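Clurnis Corded Desk Phone: Six Months With a Landline Again

Filed under Home Office, 7/25/22

I did not expect to be writing a rave about a landline. I dropped mine years ago like most people did, and for a long time I didn't miss it one bit. Then we moved out past Casley, where my cell gets one bar in the kitchen and none at all in the room where I work, and after a winter of saying "sorry, can you repeat that" to every client I have, I gave in and ordered a phone line. The phone I plugged into it in January was the Clurnis corded desk model, and I love the thing!

Some background on how I use it. I do bookkeeping for small shops, so I'm on calls for a good part of most mornings. Half of those are me reading numbers to somebody and somebody reading numbers back. If a six sounds like a fix, I have a problem. I also call my aunt Kalliopi on Sundays, and she can talk for 90 minutes without stopping for water.

Sound

It's so good. I'd forgotten what a plain wired call sounds like, with no lag and no underwater noise, and both people able to laugh at the same time without one of them dropping out. The earpiece is full and a bit warm, and voices come through with the breath still in them. My client Mwende Masanja asked if I'd bought a new microphone. (I told her it was a telephone and there was a pause.)

The volume wheel has a nice wide range. I keep it just under the middle. My aunt tried it on a visit and ran it all the way up, and it got loud without going crackly, so if you're buying for someone whose hearing isn't what it was, I think they'll be fine with it.

The handset

This is my favorite part. It has real weight and a proper curve, and it sits between ear and shoulder while I type. I know you aren't supposed to do that. I do it anyway, and with a cell phone I could never manage it for longer than a minute before the thing shot out onto the floor. The ear end is slightly cupped so it doesn't press on my glasses.

The cord is the usual coiled kind. Mine picks up twists, and every couple of weeks I let the handset dangle and spin itself straight, which my kids think is the best show in the house. Skelell sells a longer replacement cord for people who like to pace. I bought one and went back to the original, because the long one kept dragging pens off my desk.

Buttons and memory

Big, clicky, well spaced. I can dial without looking, and I make far fewer mistakes than I do on glass. There are 23 memory slots, which sounds like an odd number and is plenty for me. Storing one goes like this: press Store, type the number, press the slot, wait for the beep. The manual makes it sound much harder and I'd skip straight to the quick card.

The ringer has three settings. High is a real bell-like sound and you'll hear it from the yard. Low is more of a purr. I wish there were something between those and off, but the third setting is just a different tune on high.

Where to put it

Give it a spot with some room around it, near the wall jack, at a height where you can reach it sitting down. The rubber feet grip well on a smooth top, and I can hit the buttons one-handed without the base sliding away from me.
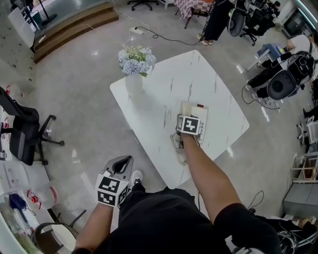
What I'd change

The wall cord in the box is short. Mine didn't make it past the end of the bookcase, so plan on picking up a longer one right away. The paper strip for writing names next to the memory buttons is tiny too, and my handwriting is not. Tincuța Munteanu, my neighbor, has the same model and printed hers on a label maker, and it looks so much better than mine that I'm a little annoyed every time I'm over there.

There's no speakerphone. I thought that would bother me and it doesn't, but if you're on hold a lot, look at the Zamora instead. I tried one at a friend's office. The speaker is excellent and the handset feels like an empty shampoo bottle.

No caller ID either. I've gone back to answering the phone with no idea who it is, and I've decided I enjoy that – except around dinner.

Price and verdict

I paid $40 and would have paid more. It needs no charging and no updates, and it worked straight through the power outage we had in spring when the cordless phone next door was dead. Six months in, the buttons still click the way they did on day one and the finish wipes clean with a damp cloth.

If your cell service is solid everywhere in your house, you probably don't need one. If it isn't, get the line put in, get this phone, and call somebody you like!

Four and a half stars. The missing half is for that wall cord.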